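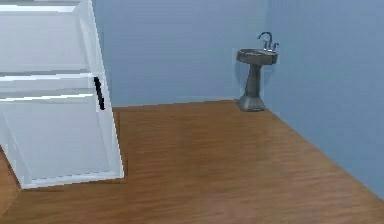 Opening Fridge Doors in Simulation: Does Changing the Start Position Help?

Final project report, Mobile Manipulation unit
Clémence Besson
Submitted in December

Summary

This project looked at how a simulated mobile robot learns to open a refrigerator door, and whether it learns better when its starting position is varied during training. I trained two policies on the same task, one from a fixed start and one from random starts, and tested both in rooms they had not seen. The random-start policy did better in the test rooms and slightly worse in the training room.

Background

Last year's project group, Condlow, trained a door-opening policy that worked well in its own kitchen and failed nearly everywhere else. Their report blamed the wall colours and floor textures. I thought the start position was at least as likely, as their robot always began square to the door and at the same distance from it. From an angle, the door fills a different part of the camera view and the handle can sit close to the corner of the panel.

Rooms and models

All rooms were built in Druvham, the simulator our lab already uses. I kept them plain. The one at the top of this report has pale blue walls, a wood-grain floor, a white fridge with a black handle on the lower door, and a grey pedestal sink in the far corner. A sink like that is a bit odd next to a fridge, but the room generator picks fixtures from a shared list and I didn't filter it. I left these combinations in so the policy couldn't rely on a normal kitchen layout.

The fridge has an upper and a lower door. Only the lower door was used as the target. An episode counted as a success if the door was opened past the set angle before time ran out.

Method

Demonstrations were recorded by teleoperation using Bivov, the lab's controller program. After removing those with dropped frames or an early stop, I had 776 demonstrations. These were split evenly between the two conditions.

In the fixed condition the robot started directly in front of the fridge. In the random condition, the start was drawn from a half circle in front of the fridge and the heading was turned by a random amount, with the fridge always at least partly in view. Everything else was the same: network size, image resolution, learning rate and number of training steps. Each training run took roughly 10 hours on the shared machine.

Testing used seven new rooms. Each policy was run from the same list of starting positions in every room, so the results could be compared start by start.

Results

In the training room, the fixed policy opened the door more often than the random one when both began from the centre position. The gap was small. Away from the centre, the fixed policy dropped off quickly, and from the sides it usually drove toward the middle of the door and missed the handle.

In the new rooms the random policy was ahead in all but two. Both of the exceptions had dark floors, and there neither policy did well. Wall colour made less difference than I expected from the Condlow report.

The most common failure for the random policy was stopping short. The arm reached the right height but closed before it got to the handle. I think this is a depth problem. The handle is narrow, and at our image size it covers very few pixels when the robot is still across the room.

Problems along the way

The first set of demonstrations had to be thrown out because the door hinge friction was set to zero and the door swung open at a light touch. Render quality was also an issue. I had saved the camera images as compressed video to fit my storage limit, which blurred thin edges, including the handles. Going back to uncompressed frames would be the first thing to fix.

Further work

I would like to repeat the tests with the Sandoval fixture set, which has more handle shapes, and to train on both doors. A wrist camera might help with the stopping-short failures. I didn't have time to try the policies on a real robot.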